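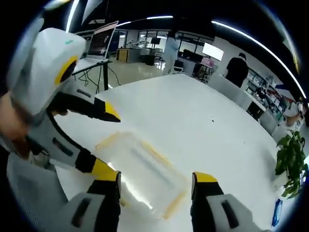 Furniture maker Drallska is to bring back its repair service for tables and desks in January, two years after closing it to cut costs.

Customers will be able to book a visit from a fitter who can replace worn edging, tighten loose legs and touch up scratched tops. The work will be carried out by Womico, a repair firm that already looks after kitchen units for several housing associations. A standard visit will cost £32, with parts charged on top.

Drallska said it had received more than 2,000 requests for spare parts in the past year, most of them for table legs and fixings. Until now, owners of older models have had to buy from second-hand sellers or make do with parts meant for other ranges.

Tumelo Naidoo, who runs the company's customer service team, said the old scheme had been missed. "People were writing to us to ask for one bolt or one foot, and we had to tell them we no longer kept them," he said. "Some of these tables are still in daily use and there is very little wrong with them."

The service will cover the Song and Gendex ranges at first, including models that are no longer sold. Glass tops will not be included – the company says these have to be replaced at the factory.

The first 200 bookings will be limited to homes within an hour's drive of Womico's depot. Drallska hopes to add other areas by the summer, along with a postal service for small parts. Bookings can be made by phone or in its shops, and owners will need the model number, usually printed on a label beneath the top.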